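Washer fills forever, then quits with code 324 (my whole log, start to finish)
Vibeke Steinarsdóttir
7 min read
4 comments

Product: Lauritsen front loader, bought used
App: Fludeo, paired over the home wifi
Ticket opened with: Galtley Appliance Support, Karholm
Status: closed, fixed

Okay, so I promised the Karholm home-fixers list I'd write this up properly and not just post "fixed it!" and vanish. It's long. I kept notes on my phone the whole time and I've only cleaned up the swearing.

What it was doing

I start a normal warm wash. The drum turns, the water comes in, everything sounds fine. Then the water keeps coming in. And it keeps coming in! It stops for a bit, the drum rolls over a couple of times, and I hear the inlet valve open again. The door glass never gets warm. The countdown in the app starts at 98 minutes and then sticks there, like it's thinking about it. Eventually it gives three beeps, shows 324 on the panel, and pumps out.

The clothes come out soaked and sort of rinsed, with gray soap lines on anything dark.

The manual I have (a scan, pretty crooked, page 16 is missing) lists 324 as "water supply fault, check tap and inlet." So obviously I went straight to the tap and the inlet and spent most of an evening there.

First evening

Tap was fully open. I took the inlet hose off and ran it into a bucket, and it filled that bucket faster than I could get the tap shut. Wet socks. So the pressure wasn't the trouble.

Pulled the little mesh filter out of the inlet valve with pliers. It had some grit in it, a bit of green stuff, nothing dramatic. Rinsed it, put it back, checked the rubber washer for cracks. Ran a quick cycle empty and got 324 again, a little sooner this time.

Unplugged it for ten minutes. Plugged it in. 324.

I also did the thing where you hold down Start and Spin together to clear the stored codes. It played a happy little tune and told me it had no faults, then went right back to having one.

Second evening, and the ticket

Opened the ticket through the Fludeo app. The form makes you pick from a list and the nearest choice was "Machine does not fill," which was the opposite of my problem, but there wasn't an "overfills and then sulks" box. I picked it and explained in the notes.

Got an automatic reply asking me to check the tap and inlet. Fine, fair, I'd done that. Wrote back with everything from the first evening.

Then Védís Kragh picked it up, and I have to say she was great. She read the whole thing before answering, which I could tell because she asked about the bucket. Her questions, more or less:

Does the water level show in the door glass, and does it stay there if you pause?
Has the machine been moved?
Is the app on the latest version?

I answered the third one first, because I was convinced the app was involved. (It had updated itself the same week, and the countdown was so weird.) So I deleted the app, unpaired the washer, and ran it off the panel only. Exactly the same. I'm mentioning it because two people on the list told me they were sure it was the app, and I was sure too, and we were all wrong together.

As for the machine being moved, I said no. Hold on to that one.

Third evening: the pause test

Védís wanted me to let it fill, hit pause, and watch the glass. I had never once just sat and watched my washer. It's kind of soothing. I had tea.

The level came up to the bottom lip of the glass. I paused it. For a minute I thought it was holding. Then it started sinking, slowly, and after a while there was no water to see at all. The floor was dry. I went over the whole floor with a paper towel and got nothing but lint.

So the water was leaving, but it wasn't leaving onto the floor, and the pump was quiet. I wrote that back to her and she answered inside the hour: "Where does your drain hose go, and how far in?"

Things I had blamed by this point, for the record:

- The pressure switch. I had one in an online cart already. Glad I waited.
- The heater, because of the cold glass. I checked it with my meter and it read normal for the type.
- The pump. I drained it through the little door at the front and found a hairpin and one of those plastic collar things from a shirt. The pump itself spins fine.
- My neighbor's renovation. No evidence at all, I was just in a mood.

The actual problem

The drain hose goes into a standpipe behind the machine. It's supposed to hook over the top and go in only a short way, with a plastic crook holding the bend up high. Mine was shoved down the pipe as far as it would go. The crook was lying on the floor behind the washer, under a dish towel.

Which brings me back to "has it been moved." It had. In March I had the baseboard redone along that wall, and the guy pulled the washer out and pushed it back in. I had completely forgotten, partly because it ran okay for a while after that. Védís thinks the hose was only halfway down at first and worked its way deeper every time the machine shook itself through a spin. I can't prove it but it fits.

With the end of the hose that low and jammed snug in the pipe, it works as a siphon. The machine fills, the water finds the hose, and off it goes down the drain with no help from the pump. The washer notices the level dropping and opens the valve again. It never has enough water sitting still to turn the heater on, so it never warms up, so the clock never moves. After enough tries it decides the supply must be bad and gives you 324. From where the washer's sitting I guess that's a reasonable conclusion!

What I did

1. Pulled the plug and closed the tap.
2. Walked the washer out from the wall, one corner at a time. It's heavy and my hallway is narrow, so this was the longest step by far.
3. Drew the hose up out of the pipe. It made a horrible sucking noise.
4. Cut away the old tape somebody had wrapped around the hose to make it seal. It shouldn't seal. It needs some air around it or you get the siphon all over again.
5. Snapped the crook back on, hung the hose with just the end inside the pipe, and put a loose zip tie through the crook and around the tap bracket.
6. Pushed everything back, slowly this time, with a flashlight in my teeth, watching the hose.

Then the pause test again. Filled it, paused it, made another tea, came back. The water was right where I'd left it. I let the same wash run on 40 and the glass got warm and the countdown counted down, one minute at a time, like a normal clock.

I ran a hot cycle with nothing in it after that to get the old soap out of the drum, and wiped the door seal, and then started working through the laundry that had been piling up. Towels first. Then sheets. Then colors, which is the load I was most nervous about after the soap lines.

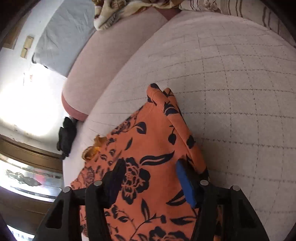
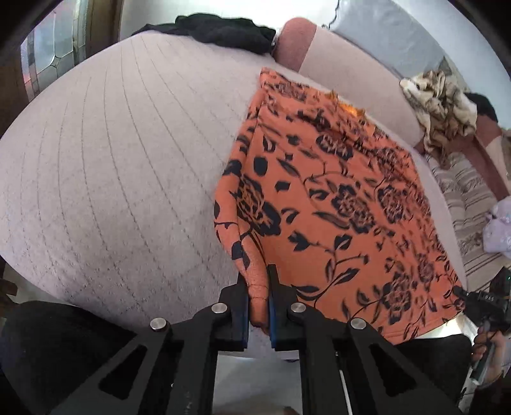
Karholm Home Fixers, Vol. 16, p. 40

A few leftovers I didn't know where to put.

If your dark clothes already have soap lines, a plain rinse and an extra spin got mine out. The one exception was a black hoodie that needed a second go. I didn't add vinegar or anything else. People have strong feelings about vinegar on this list and I'm staying out of it.

I'd like the manual to mention the drain side under 324. I put that in the ticket and Védís said she'd pass it along to whoever looks after the fault list. Mine's an old scan, so maybe the newer one has it already. If somebody has page 16, please send it to me, it's the one with the hose drawing and I'd love to know what I was missing.

My water use for the month was nearly double the usual. I haven't had the nerve to work out what that costs. If yours jumps and you can't find a leak, do the pause test, it takes no tools and you get to sit down.

The pressure switch is still in the cart. I should take it out before I order something by accident.

Ticket closed by me, 9:20 in the evening, with a thank-you note that was longer than the form allowed, so Védís got the first half of it.

12 shares

Comments (4)

dripdry_dan
Mine did this exact thing after we moved! I replaced the inlet valve AND the switch before my sister looked behind it and laughed at me. Didn't get a code though, it just filled and filled.

Marit
How high does the hose have to be? My standpipe is pretty short and there's no crook, just the bare hose over the edge.

Vibeke Steinarsdóttir
Marit - the top of the bend should be higher than the full water level in the drum, and mine sits well above it. Your manual will give you a minimum for your model, so go by that. You can buy the crook by itself, it's cheap. Send me a photo if you're not sure and I'll compare it with mine.

oldhouse_k
Checked mine after reading this. Taped in, just like you said. It's been running fine so far but I took the tape off anyway.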